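Notes > Household > Small Appliances

Posts Archive About Contact

On the Placement of a Toaster Oven in a Small Kitchen

Following the renewal of the lease at Vurnley, a review of the kitchen was undertaken in September. The review was conducted by the undersigned, who is also the only resident. It is set down in this space for readers who wrote after the earlier entry on drawer liners and asked when the remaining surfaces would be addressed.

The kitchen has one usable counter, which is 50 centimeters deep and is shared by the kettle, the dish rack, the bread box and the cutting boards. Until this summer it was also shared by the toaster oven. This arrangement was unsatisfactory. The oven door could not be lowered without first moving the bread box, and the bread box could be moved only to the top of the oven, where it could not remain while the oven was in use. The matter had been noted in the household log on several occasions and deferred.

Three courses were considered. The first was to dispose of the oven and rely on the full-size range. This was rejected. The range takes 18 minutes to reach a temperature suitable for a baked potato, and heating it for a single slice of cheese toast is difficult to defend. The second was a wall shelf. Kuipers, the hardware store on the corner, quoted 495 for a shelf and brackets, fitted, and the landlord's consent would have been required for the drilling. The third was to give the oven a table of its own, against the wall and within reach of an outlet. The third course was adopted.

The table came from the back bedroom at Pelten, where it had held nothing but seed catalogs. It was wiped down, leveled with a folded piece of card, and put in position before lunch.

The following rules now apply to the table:

No paper goods of any kind are to be stored there, including napkins.

The oven is to be unplugged when not in use, and the plug is to be kept within sight.

Five inches of clear space are to be maintained behind the oven and on both sides.

The crumb tray is to be emptied at the end of each week and washed at the end of each month.

The question of the cord remains open. It is longer than the new location calls for, and the surplus has to go somewhere. A hook on the wall was proposed and postponed, again for reasons of drilling. A fabric tie of the kind sold for garden hoses was tried and found too bulky. For the present the cord is left in loose loops on the tabletop next to the oven, clear of the side panel, and this will be reviewed when the spice rack comes up for consideration.

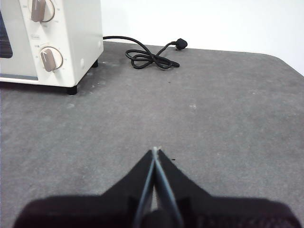
Pieter Verhoeven: I would not wait for the spice rack. We had the same surplus at Grumholm and a flat hook-and-loop strip, the thin kind for computer cables, settled it. Wrap it loosely and never while the cord is warm. I would also ask you to reconsider the monthly wash, as a tray left that long will smoke.

The suggestion regarding the strip is accepted, and one will be purchased on the next visit to Kuipers. The washing schedule has been amended to every second week. Correspondence about the bread box should be held until the next entry, when its final position will have been determined.

Filed under: Kitchen, Counter Space, Household Rules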